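Shared Workshop in Brotham to Show Home-Built Robot Arm, Which Can Now Pick Things Up

BROTHAM, 11 March 2023 - Tollen, the robot arm that members of the Vadarent workshop have been building since October, will be shown to the public at the shop's spring open house. It picks up small objects and puts them down somewhere else. Its makers are aware that most people can do this already.

The arm has cost $552 in parts so far, of which $289 went to motors. The budget was lower. Bjartur Egilsson, who started the build on his own kitchen counter and moved it to Vadarent at his family's request, has asked that the original figure not be printed.

"I wanted a thing that would sort my screws," said Egilsson. "I could have sorted the screws by now. I have thought about that a fair amount."

Much of the winter went into the simulator, where the arm can be wrong as often as it likes and no one has to sweep up. The virtual bench has a pale wood top, the gripper has two black fingers, and the view from overhead lets the software judge where the fingers are before it commits to anything.

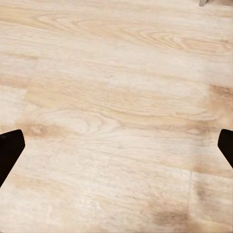 Zdenka Kos wrote the grasping code and keeps the log. The current version ran 231 simulated picks in one evening before she went home and left it to think about what it had done. The same code then went onto the real arm, which promptly closed on thin air 2 inches to the left of a glue stick. A loose bracket was blamed. The bracket has been tightened and the glue stick is back in service.

"In the simulator the bracket is never loose," said Kos. "I'd like to live there."

Visitors to the open house can try the arm by joystick or let it work by itself, which is slower - bring a coffee. Plans, code and a full parts list will be handed out free, along with a page of wiring mistakes the builders have already made on your behalf.

Vadarent is on Steinarsdóttir Lane, Brotham, behind the tire shop. Parking is limited. Children are welcome with an adult, and long sleeves should be rolled up near the arm.

Press contact: Zdenka Kos, Vadarent workshop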